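Na semana da mudança de instalações voltei a receber o PDF. Desta vez traz capa, índice e um título que ocupa duas linhas: «Guia de boas práticas para manipulação bimanual de têxteis», versão 6. São 60 páginas. A anterior tinha menos e dizia o mesmo.

Quem acompanha este blogue sabe que tenho pouca paciência para guias. Trabalhei anos com normas a sério, daquelas que se compram, que têm definições na cláusula três e que um auditor abre à nossa frente com um sorriso desagradável. Uma norma obriga. Um guia sugere, e depois alguém do lado comercial escreve na proposta que «cumprimos o guia», como se isso fosse coisa que se pudesse cumprir ou violar.

O guia da Reslow (é deles, embora a capa traga também o logótipo da Detau) tem 189 recomendações numeradas. Li-as todas. Marquei a lápis as que consigo verificar numa bancada, com um relógio, uma régua ou um multímetro. O resto é do género «o operador deve assegurar condições adequadas de iluminação» ou «a peça deve ser apresentada de forma representativa».

Representativa de quê?

Esta última irrita-me em particular, porque é onde se decide tudo. Dobrar uma T-shirt que alguém esticou com as palmas das mãos é um problema. Dobrar uma que foi atirada para cima da mesa é outro, muito diferente, e os resultados de um não dizem quase nada sobre o outro. O guia trata os dois casos na mesma frase. Há uma nota de rodapé a remeter para o anexo B, e o anexo B é uma tabela com três níveis de «desordem inicial»: baixa, média, alta. Não há fotografias nem critério de medida. Perguntei por escrito o que separa a média da alta e responderam-me que «depende da aplicação».
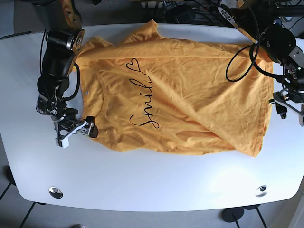 *T-shirt amarela na bancada, com a garra direita junto à gola. Desordem baixa, média ou alta?*

Eu diria média, por causa da dobra grande do lado da bainha. Um colega diria alta pelo mesmo motivo. O integrador, se estivesse a preparar um relatório para um cliente, diria o que lhe desse mais jeito. E os três estaríamos a seguir o guia.

Reparem também na orientação. A peça está de lado em relação à frente da mesa, com o «Smile» a ler-se de baixo para cima. O guia recomenda (número 41, se alguém quiser confirmar) que a orientação inicial seja «registada». Muito bem, registada como? Em graus, a partir de que eixo? A gola serve de referência numa T-shirt, mas o mesmo capítulo pretende aplicar-se a toalhas e a fronhas, que não têm gola nenhuma. Na Mikex resolveram isto com um desenho de meia página afixado na parede. Não tem número de versão nem logótipo e é o melhor documento técnico que vi este ano sobre o assunto.

Depois há os cabos. Tenho uma opinião antiga sobre cabos, que é a de que devem ter percurso definido e folga medida, e que uma alça pendurada por cima da zona de trabalho devia, no mínimo, merecer uma linha na lista de verificação. A versão 6 dedica-lhes 8 palavras: «Os cabos devem estar arrumados de forma conveniente». Conveniente para quem, também não diz. Entretanto, gasta quatro páginas com a nomenclatura dos ficheiros.

Já ouvi a defesa habitual: a área é nova, é cedo para normalizar, regras demasiado apertadas matam a experimentação. Concordo com parte disto. Não quero ninguém a fixar hoje a força de aperto para malha de algodão. Mas, se é cedo para normalizar, então é cedo para pôr selos em propostas, e em May, perdão, em maio, recebi uma da Radulović com um selo verde muito bonito que dizia «conforme». Pedi a lista de evidências. Ainda estou à espera.

O que eu gostava de ver numa versão 7 cabe numa folha:

- fotografias de referência para cada nível de desordem, tiradas de cima e sempre com a mesma peça;
- um eixo da mesa e uma regra para dizer como a peça está rodada;
- a definição de tentativa falhada, incluindo se conta quando alguém mete a mão para ajeitar o tecido;
- folga máxima dos cabos acima da superfície de trabalho, em milímetros;
- o fim da palavra «adequado».

Mandei esta lista pelo formulário de comentários, que aceita no máximo mil caracteres e devolve um erro se o texto tiver aspas. Tirei as aspas. Recebi um agradecimento automático e a indicação de que o meu contributo será considerado «em momento oportuno».

Se alguém tiver a versão 5 completa, com os anexos, agradeço que me escreva. A minha cópia salta do anexo A para o C e gostava de saber se o B alguma vez teve figuras.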